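Garra de dois dedos em casa: o que acertar antes de a pôr a trabalhar na mesa

7 de outubro de 2024

322 partilhas · 2 comentários

O conjunto Jivside da Wivano chega numa caixa só: braço, garra de dois dedos, base de aperto e acesso ao simulador. Custa 809 euros. Usei-o na cozinha e na bancada da garagem desde abril, quase sempre para passar coisas pequenas de um lado para o outro: frascos de especiarias, molas, caixas de parafusos. Ficam as dicas que me pouparam tempo e o que penso do produto.

Fixe a base antes de ligar o que quer que seja. O grampo aperta bem em tampos direitos, mas em tampos com rebordo saliente fica apoiado só numa aresta. Meta uma tira de borracha por baixo e volte a apertar no dia seguinte, porque a borracha cede. Na mesa da cozinha tive de mudar o grampo para o lado mais comprido. Na bancada não houve problema.

Meça a mesa e passe as medidas para o simulador. A altura conta-se do chão até à face de cima do tampo, com rebordo e tudo. Se o rebordo for mais alto do que o resto, é a altura dele que interessa. O programa deixa escolher a cor do tampo, da orla e do chão. Parece enfeite, mas uma orla de cor diferente ajuda muito a perceber onde acaba a mesa quando se olha pelo lado da garra.

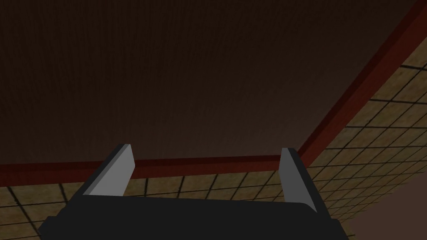 Vista do simulador a partir da garra, dedos abertos junto ao canto do tampo de orla vermelha.

Comece sempre com os dedos abertos e vazios. Leve a garra devagar a um canto do tampo, pare, e mude o ponto de vista antes de continuar. De trás da garra, um dedo pode parecer encostado à orla e estar ainda longe dela. Eu confio na vista lateral para a distância e na vista da garra só para o alinhamento.

Guarde a posição de cada canto com nome próprio. «Canto 1» não diz nada ao fim de uma semana. Os meus chamam-se janela, porta, fogão e parede.

Para a velocidade, fique no nível 2 enquanto estiver a aprender. Acima disso o braço trava mais tarde do que se espera e empurra os frascos leves. Para vidro nunca saí desse nível.

Limpeza: pano de microfibra húmido nos dedos, pano seco no corpo da garra. Nada de spray desengordurante. Farinha e serradura metem-se na junta dos dedos — um pincel de pastelaria velho tira-as melhor do que o ar comprimido.

Quanto às pontas, as que vêm de origem escorregam em plástico liso. A Grube vende capas de silicone que servem, embora a da direita me tenha ficado um pouco folgada. Dois elásticos estreitos fazem quase o mesmo serviço e trocam-se em segundos.

O que não me convenceu foi o manual. A parte da calibração remete para páginas que não existem e a tradução é fraca. O apoio por correio eletrónico respondeu, com calma. O simulador é simples e arranca depressa, mas perde as cores escolhidas sempre que há uma atualização, e é preciso voltar a pô-las à mão.

Vale a pena para quem tem uma tarefa repetida e um sítio fixo para o braço. Para montar e desmontar todos os dias, não. O grampo cansa e as posições guardadas deixam de bater certo. Vi também o Ninholm, mais barato, só que sem simulador, e para uma primeira compra eu não abdicava dele.

2 comentários

marcenaria_ao_serao
As capas da Grube também me ficaram largas. Resolvi com uma volta de fita de teflon por dentro. E confirmo a história das cores depois da atualização.

tachos.e.ferramentas
Tenho tampo de pedra com a aresta arredondada e o grampo não agarra de maneira nenhuma. Alguém experimentou aparafusar a base a uma tábua e prender a tábua à mesa?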